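4.2 What people in Nendby said about the noise

I went into the Nendby interviews expecting to hear about privacy. Most of what's been written on drone parcel trials starts there, and my first draft of the question sheet had a whole page on cameras and back gardens. I got through that page very quickly. What people wanted to talk about was the sound, and they wanted to talk about it for a long time!

I spoke with 18 households over the summer, all of them under or close to the path Flevura was using between its depot at Gultbridge and the drop points on the north side of town. Nendby has 2,000 residents, more or less one main street, and a bus that comes when it feels like it, so you'd think a 15-minute delivery would be an easy sell. And it was, at first. Nearly everyone I met had ordered something in the opening weeks (batteries, cough syrup, a birthday card, a single lemon) and nearly everyone had a cheerful story about it.

The mood shifted in August, when windows were open. People didn't complain that the drones were loud, exactly. Several told me the trash truck is a lot louder. Their trouble was with the pitch, and with never knowing when the next one would come over. One man said he could sleep through a freight train but not through a mosquito, and I've quoted him in every talk I've given since. A retired teacher two streets over had started keeping a list on her fridge, and she was kind enough to let me copy it. Her list matches the flight log pretty well, apart from a stretch of early evenings where she has entries and the log has none. I asked Flevura about those and was told test flights are logged separately. I never did get to see that second log, so please read the evening numbers in Section 5 with that in mind.
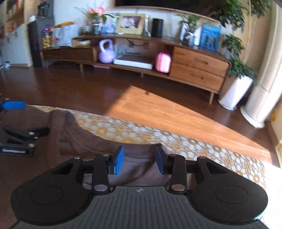
Reet Org

Figure 2. Black gripper with a linkage mechanism, facing a sunlit living room.

Now, I should say something about who was in the sample, because it matters for how far you can push any of this. I knocked on doors in the daytime, which means I met a lot of older people, parents with small kids, and a couple of night-shift workers who were very gracious about being woken up. Commuters are thin on the ground in my notes. Nusrat Khan ran a follow-up by phone after 6 p.m. to catch some of them, and her calls lean noticeably warmer toward the service. That makes sense to me. If you're out of the house all day, you get the parcel and miss the buzzing.

We went back and forth over whether to pool her calls with my visits. I was for it, Nusrat was against, and she won. A phone call and an hour at somebody's kitchen table just don't produce the same kind of answer, and the two sets are reported side by side from here on.

The comparison with Uibo is where things get interesting (to me, anyway). Uibo had the same operator and the same aircraft, but the town council there asked for a fixed timetable before it would sign anything: flights in the morning, a break over lunch, flights again until supper, then nothing. We did far fewer interviews there, so I'm being careful. Still, the word "noise" came up less, and when it did, people talked about it the way they talk about church bells or the school bus. They could tell me when it would happen. One woman brings her baby in for a nap by the timetable and was a bit put out when a windy spell grounded everything.

I don't think a timetable fixes the pitch problem, and Flevura's people were quick to tell me it makes the service slower and harder to run. Shoppers in Uibo did grumble about that, mostly the ones ordering hot food, which was dropped from the menu there before we arrived. Whether Nendby would accept the same trade is a question I wish I'd put on the sheet from the start. I only began asking it at the last few houses, and those answers are in the appendix with the rest of the odds and ends.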